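March, workshop notebook, Lowther ward precinct count check

3 min read

Picked up where I left off last night. Kane Hollis wants a line from us he can quote at the council meeting saying the Lowther ward boundary change "brought people back to the polls." I don't have that line and I doubt I'll have it by the time he stands up. Writing down why, so Brigitta can check my reasoning before she sends him anything.

The claim rests on one precinct, Geltholm. The clerk's sheet shows 582 ballots there in the last ward race. The council office says the earlier race drew fewer, and I believe them, but the earlier precinct was smaller. The redraw moved the Ular Street blocks out of the neighboring precinct and into Geltholm. More doors, more ballots. You'd expect that if every single person behaved the same as before.

Hollis's memo divides by 700 registered voters. Where does 700 come from? It isn't on the clerk's sheet. It has the look of a number somebody said in a meeting. If it's the registration figure from before the redraw, the whole turnout rate is wrong, and wrong in the direction he likes. Asked his office for the source this morning. Got back the same memo with a new cover page.
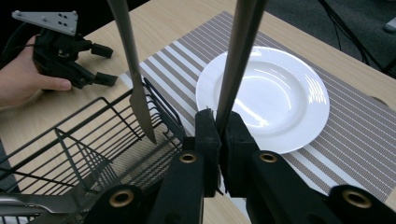 Did turnout in Geltholm go up after the redraw?
We can't tell yet. We have a ballot count for the new boundary and no registration count that matches it, so any percentage is a guess.

Tried it the slow way. Pulled the street list for the old precinct and marked which blocks stayed put. The idea is to compare only addresses that were in Geltholm both times. It works on paper. In practice the voter file spells Lerkska Court three different ways and my matching drops one of them without a warning. Fixed that by hand. Then found 14 records with a street and no house number, which could sit on either side of the new line. I've left them out for now and put them in their own tab. Brigitta, please don't fold them back in until we agree on a rule.

Also not convinced by the "early voting site did it" version that's going around. The site at the Lowther library opened for the same race as the redraw, there was a contested seat for the first time in years, and the school levy was on the same ballot. Four things changed at once. Pick your favorite and you can write a press release.

Brigitta Aigner's note from the margin of my draft, copied here so it doesn't get lost: "Ask whether the absentee ballots are in the precinct total or reported separately. They were separate last cycle." Good catch. I had assumed they were in. If they were kept apart in one race and lumped together in the other, the comparison is junk even with the street list cleaned up.

To do:
- Registration count for Geltholm as of the closing date, from the clerk, in writing
- Absentee handling, both races
- Rule for the no-number addresses
- Tell Hollis he can say the ballot count was 582 and stop there

He called at 4:40 and asked if "early signs are encouraging" would be fair. I said I hadn't seen any signs. He's going to say it anyway.

Contact: Lowther Ward Data Workshop | © Lowther Ward Data Workshop | Back to top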